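# Hiso 핸드헬드 그리퍼 교육용 세트

Hiso 교육용 세트는 고등학교 및 대학 로봇 동아리의 조작 과제 수업을 위하여 Hirnbridge가 공급하는 장비이다. 학생이 그리퍼를 직접 손에 들고 물체를 집어 옮기며 시연 데이터를 기록하고, 기록한 데이터를 수업용 소프트웨어 Yan에서 편집·학습에 활용하도록 구성되어 있다. 본 페이지는 구매 담당 교원과 동아리 지도교사를 위한 안내이다.

## 구성 및 사양

| 항목 | 내용 |
|---|---|
| 핸드헬드 그리퍼 | 2대 |
| 교체용 패드 | 22개 |
| 수업 지도안 | 30차시 |
| 소프트웨어 | Yan 교육용 사용권(학급 단위) |
| 교재 | 학생용 실습서, 204쪽 |

충전기와 보관 가방은 기본 구성에 포함된다. 삼각대와 기록용 저장 매체는 별도로 구매하여야 한다.

## 수업에서의 활용

지도안의 전반부는 파지 자세와 기록 절차를 다룬다. 학생은 두 명이 한 조를 이루어 한 명이 조작하고 다른 한 명이 기록지를 작성하며, 매 차시 역할을 교대한다. 후반부의 중심은 '병 정리' 과제이다. 높이와 색상이 서로 다른 보온병을 탁자에 배치하고, 세워진 병과 눕혀진 병을 각각 어떤 방향에서 접근할지 조별로 계획한 뒤 시연을 기록한다. 과제는 교실뿐 아니라 학생의 가정에서도 수행할 수 있으며, 생활 공간에서 얻은 기록은 배경의 다양성을 다루는 차시에서 비교 자료로 사용된다.
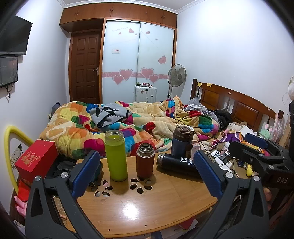
Chiamaka Effiong은 눕혀진 병 과제를 지도안보다 앞당겨 배치할 것을 권하였다. 세워진 병만 오래 연습한 조는 손목을 돌리는 동작을 뒤늦게 익히느라 기록을 여러 번 다시 하게 된다는 의견이었다. 이에 따라 개정 지도안에서는 해당 과제를 전반부 마지막 단원으로 옮겼으며, 기존 순서를 선호하는 학교를 위하여 이전 판도 함께 제공한다.

## Stinis 학생 경진 대회

본 세트를 사용하는 동아리는 Stinis 학생 경진 대회의 정리 부문에 참가할 수 있다. 참가팀은 시연 기록, 학습 결과 보고서, 조별 작업 일지를 제출한다. 접수는 매년 1월에 시작되며, 지도교사 명의로 신청하여야 한다. 개인 자격의 참가는 허용되지 않는다.

## 사용 시 유의 사항

- 유리 용기와 뜨거운 액체가 담긴 용기는 실습에 사용하지 않는다.
- 패드 표면이 마모되면 좌우를 함께 교체한다.
- 가정에서 기록할 경우 보호자의 동의서를 먼저 제출받는다.
- 타인의 얼굴이나 개인정보가 포함된 기록은 Yan에 등록하기 전에 삭제한다.

## 주문 및 문의

견적은 학교 또는 기관 단위로 발급한다. 신청서에는 담당 교원의 성명, 사용 학급, 희망 납품 시기를 기재한다. 패드와 실습서는 추가로 낱개 주문이 가능하며, 그리퍼의 수리는 Hirnbridge 교육사업부에서 접수한다.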